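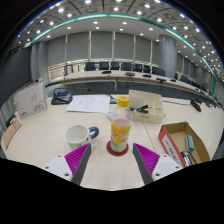

The conference table, with bottle, mug and gooseneck microphone.

The meeting room on the second floor of Clekitz seats more people than it ever holds. I had come to ask the office manager about her new table rule, and I'll admit I expected to be bored by it.

The rule fits on one line. When you leave the room, whatever you brought in leaves with you. "Bottles, mugs, handouts," she said. "If it came through the door in your hand, it goes out in your hand."

I asked whether grown adults needed that in writing. She thought so. Before October, she told me, she spent 60 minutes a week clearing up after other people. "I was hired to run an office. I wasn't hired to carry somebody's mug to the sink."

Fine, but then why is the table never clear? She had an answer, though I'm not sure it's a good one. Some things are allowed to stay: the microphone, the remote, the coasters. "The coasters are the only reason this table still looks decent," she said. It is a pale table, and refinishing it was quoted at $721, so I can see why she cares. I was less convinced that a coaster makes people tidy. To me it looks like an invitation to park a drink and forget it.

"That's what my boss said," she told me. "He leaves more cups than anyone." 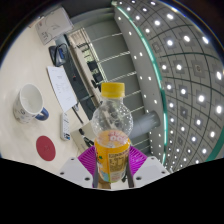
Yellow cap, yellow-orange label, not much left inside. Mug, coaster and remote to the left.

We got stuck on bottles for a while. Her view is that a nearly empty one is worse than a full one. People come back for a full bottle. With a last mouthful in it, they won't drink it and they won't throw it out either. I said this sounded like a theory built on one bad week. She laughed and said it was built on four years.

The mugs are a separate argument. Harries, the company across the hall, went over to paper cups, and she won't hear of it. "Then you just have wet paper cups on the table." She would rather have a real mug with a handle, and a person who feels a little guilty about it.

So does the rule work? She says her clearing time is down by half – she keeps no record of it, and I did ask. The sign by the door cost nothing. I still think a tray would do more.

She has already priced one.

Contact the editors | © Grarkus Office Pages | Back to top

300 shares | 14 comments

Related
Flumotport moves out of its basement
Do you need a table for 12?
What the shared fridge says about us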